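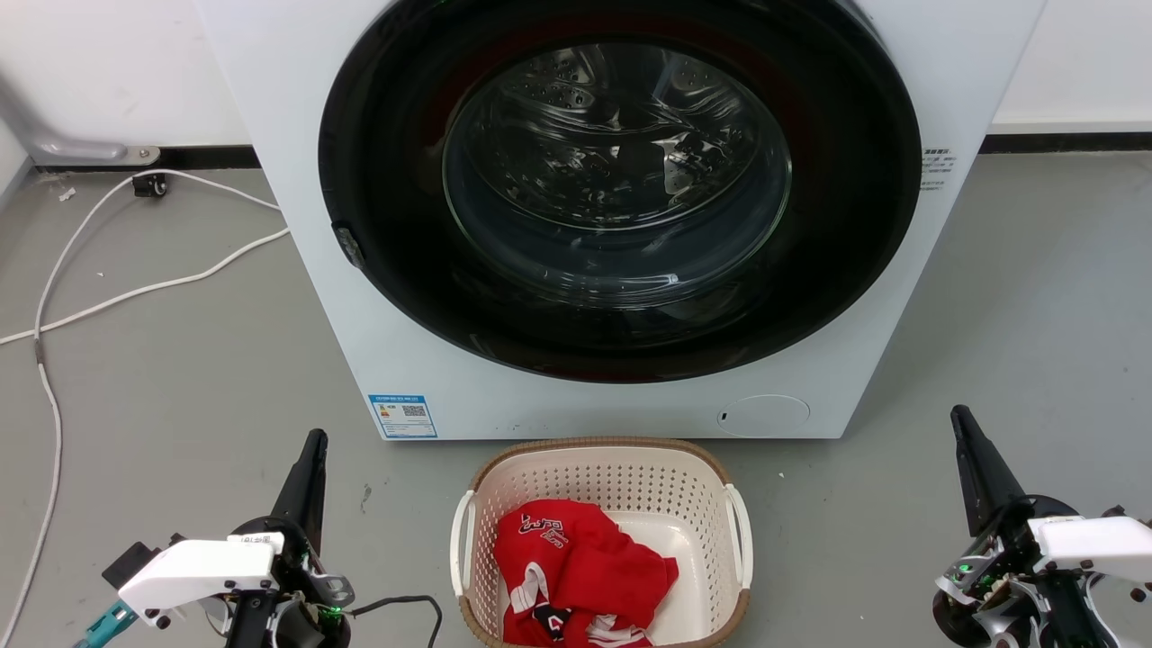
Cuaderno de laboratorio - tarea de lavadora, percepción y planificación de agarre

Septiembre. Banco de lavandería, rama joltholm-dev.

Punto de partida

Seguimos con el ajuste del módulo de percepción de puerta. El estimador recibe la imagen de la cámara de cabeza y devuelve centro, normal del plano y radio del aro negro. Hasta ahora el ajuste de elipse se hacía sobre el contorno completo del cristal y daba saltos entre fotogramas consecutivos. La causa principal son los reflejos del vidrio curvo: generan bordes internos con gradiente parecido al del aro, y el RANSAC a veces se queda con ellos. El tambor perforado tampoco ayuda, mete textura fina en toda la zona central.

Cambio de hoy: se ajusta solo el borde exterior del aro contra el panel blanco. El contraste es mucho mejor. El interior del cristal queda enmascarado antes de la extracción de bordes. Con 2000 iteraciones el RANSAC converge siempre a la misma elipse con la cabeza parada. Con 20 todavía se escapa a soluciones malas, así que de momento no bajo de 200 en la configuración por defecto.

Falsos positivos

La tapa redonda blanca de abajo a la derecha seguía apareciendo como candidata a puerta en el detector grueso. Es circular y está en el mismo plano, el clasificador no tiene forma de descartarla por geometría local. Añadido un filtro por radio relativo: se ordenan los candidatos y se conserva el mayor, siempre que lo rodee una banda oscura continua. La tapa no cumple ninguna de las dos condiciones.

El borde superior de la máquina queda fuera de campo con la inclinación de cabeza actual. El ajuste de caja del electrodoméstico usaba las cuatro aristas y fallaba sin avisar (devolvía una altura truncada como si fuera buena). Ahora, si una arista coincide con el límite de la imagen, se marca como no observada y se toma la altura del modelo. Queda en el log como WARN, no como ERROR.

QR de la etiqueta energética: Conceição Vieira propuso usarlo como referencia para la pose. Lo descarto por ahora. Es pequeño, está en una esquina inferior y no todas las máquinas lo van a conservar. Como comprobación cruzada en el banco sí puede valer, queda apuntado.

Cesto y prenda

El segmentador separa bien la prenda roja del cesto crema. El problema viene después, en la nube de puntos: el cuerpo calado del cesto deja huecos y el mapa de ocupación lo trata como espacio parcialmente libre. El planificador llegó a proponer una trayectoria de la pinza izquierda a través de la pared lateral. Parado desde la consola antes de ejecutar.

Solución provisional: sustituir el cesto por una primitiva (caja abierta por arriba) ajustada al borde marrón, que se segmenta sin dificultad. Margen de colisión de 2 cm. Las asas blancas se añaden como volúmenes aparte en cada extremo; si se incluyen en la caja principal, el margen lateral se come demasiado espacio de trabajo para los dos brazos.

El generador de agarres muestrea sobre la máscara de la prenda. Las letras blancas con contorno oscuro y las franjas del bajo partían la máscara en trozos y salían centroides absurdos. Lo he resuelto con un cierre morfológico y una unión por adyacencia dentro del polígono del cesto. Lo que quede fuera del polígono se ignora. El hueco de fondo visible a la derecha sirve para estimar la profundidad del cesto, y de ahí sale el límite inferior de la pinza.

Suelo

El cable blanco de la izquierda aparece y desaparece en el mapa de obstáculos según el umbral de altura. Para los brazos da igual. Para la base no: el planificador de base tiene que tratarlo como zona prohibida aunque no levante casi nada del suelo. Añadida una capa 2D dibujada a mano para el banco. No escala, pero evita un disgusto mientras no haya detector de cables. El tubo o soporte gris claro que baja junto a la pared entra sin problemas como obstáculo fijo.

Control

Revisada la máscara propia del robot. Las pinzas entran en las dos esquinas inferiores y el cable negro fino que sale del brazo izquierdo no está en el URDF, así que se colaba como obstáculo cerca del cesto. He ampliado la máscara de ese lado con una región dilatada alrededor de la muñeca. Es tosco: tapa también puntos válidos del cesto. Hay que medir cuánto perdemos.

El paquete de Kasprzak para filtrado en tiempo real añade latencia al ciclo de percepción. Desactivado en la configuración del banco, se mantiene en la de Clurkeddale hasta comparar.

Pendiente

- Repetir el ajuste del aro con la cabeza en movimiento. Todo lo anterior es con cabeza parada.
- Comprobar la normal del plano con la puerta entreabierta; el modelo de bisagra supone el eje a la izquierda, donde asoma la pestaña oscura del aro.
- Pasar el filtro de radio relativo por las grabaciones de Fonden.
- Mover los parámetros del cesto a YAML, siguen en el código.
- Conceição revisa el merge de la máscara propia. No fusionar antes.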